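Kamath Statement Planner review: is it worth paying for if you are applying for postgraduate funding?

Posted 10th January in Reviews, Study Abroad

I used the Kamath Statement Planner through the whole of my last round of scholarship applications, which closed in December. It is a web tool for people writing personal statements, research proposals and study plans for master's and doctoral funding. I paid for it myself. I have no link with the company and there is no discount code at the end of this page.

What you get

The planner has a free version and a paid one. The free version lets you keep 2 applications open at once and gives you the deadline calendar, the word counter and the referee tracker. The paid version costs 63 pounds for a year and removes the limit on applications. It also adds the question bank, the draft comparison view and the export to PDF and Word.

You set up each application by typing in the name of the scheme, the closing date and the questions you have to answer, with the limit for each. The planner then makes a page for every question. On the left you write notes, on the right you write the answer, and the counter runs along the bottom. It can count words or characters, with or without spaces. This matters more than it sounds. One of my schemes, the Sunden Graduate Award, wanted a 600-word statement on leadership and a separate study plan of no more than 2100 characters including spaces. I had lost an evening the year before to a form that counted spaces when my word processor was set not to.

The notes side

This is the part I used most. For each question the planner asks you to list evidence before you write anything: a job, a course, a project, a piece of voluntary work. You tag each item, and the tags carry over to your other applications. When I started on the Ristitz Fellowship I already had my evidence from the Sunden form and only had to choose what suited a more technical panel.

It also shows you when you have used the same item in more than one answer on the same form. I had put my final-year project in three answers out of four without noticing. Two of those came out and the form was better for it.

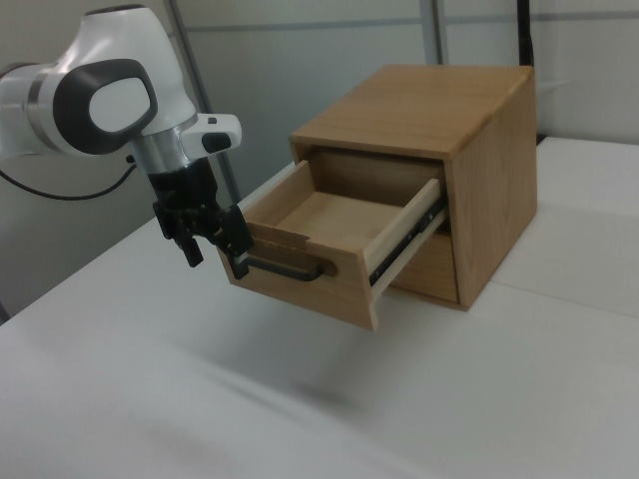 Adaeze's comment under my earlier post on this put the other side: she found the evidence lists slow, gave up on them after one form and went back to a plain document with headings. She also said that for a scheme with a single long essay there is nothing to tag and the planner is just a text box with a counter. I agree with the second point. If you are applying to one scheme with one essay, stay on the free version or don't bother at all.

The question bank

The paid version comes with a bank of past questions, sorted by type (leadership, career plan, why this country, why this university, community impact). I found it useful for practice. It is uneven, though. The leadership section is long and the research proposal section is thin, and several of the questions on career plans are the same question in slightly different words. There are no model answers. I think that is the right decision, as panels must see plenty of copied ones, but a few short notes on what a question is asking for would help someone applying for the first time.

Check every question against the scheme's own website. Two of those in the bank were out of date when I looked, and the planner gave no year beside them.

Referees

The referee tracker is simple. You enter a name, an email address and the date you need the letter by, and it reminds you when to chase. It does not contact the referee itself. I was glad of that, because I would rather write to my own supervisor. You can attach your CV and a short summary of the scheme, then download both as one file to send on.

What I did not like

The calendar uses your own time zone and does not let you set a different one for each scheme. If you are applying abroad, work out the closing time yourself and enter that. I entered mine a full day early to be safe.

Pasting into application portals loses some formatting. Paragraph breaks came through, but italics and long dashes did not, and in one portal every apostrophe turned into a question mark. Read the preview before you submit.

It needs a connection. There is no offline mode, and if the connection drops while you are typing, the last few lines may not be saved. I got into the habit of copying each answer into a plain document at the end of the evening.

Compared with Vimura

I tried Vimura for a month before this. Vimura has a better list of open scholarships and sends alerts when new ones are added, which Kamath does not do at all. Its writing side is poor. There is one page per application instead of one per question, and the counter only does words. If you are still looking for schemes to apply to, Vimura is the one to try. If you already have your list and need to get the forms written, I would choose Kamath.

Should you pay for it?

Start with the free version and put your first two forms through it. If you have four or five to write in the same season and the questions overlap, the paid version is worth the money for the tags and the comparison view. It won't improve your writing and it doesn't check spelling or grammar, so you will still need someone to read your drafts.

The subscription renews by itself. You can turn this off under Account, then Billing, and you keep access until the end of the year you have paid for.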